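I moved to Wustville in 2000 for a job at the Marinescu bakery, and I've been packing the same lunch ever since (cold rice, pickled beets, whatever egg I can manage). So when Margit Dalen invited me into her lunch swap, I panicked a little. Four of us, two lunches a week, and you eat what you're handed!
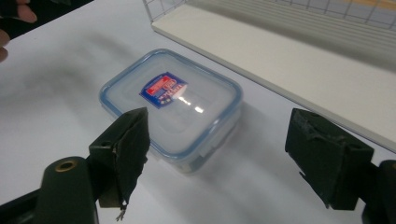 My first swap was with Mounir Fawzy, who cooks lentils the way his aunt did in Hendow, with so much cumin that my whole desk smelled of it until February. I ate every bite and then wrote to him for the recipe, which he sent in three separate messages, each correcting the last. By then I'd started packing properly too, in a clear box with a blue-rimmed lid and a little dark blue and red label stuck on at a tilt. Jummai Adeleke got my beets. She said they were "very purple," and I've decided to take that as praise.

What surprised me was how nervous we all were. Jummai had been up at 2 in the morning frying plantain, and Margit, who runs the whole thing, once threw out an entire potato salad over the dill. 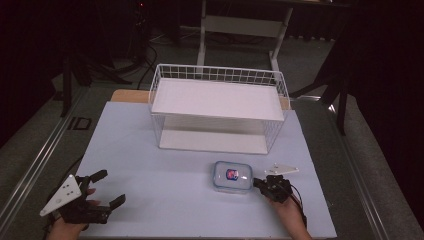 *A small lunch box by the white wire rack.*

We're up to eight people now, and Mounir is threatening soup. I've bought a thermos, just in case, and I'm still working up the nerve to make the lentils.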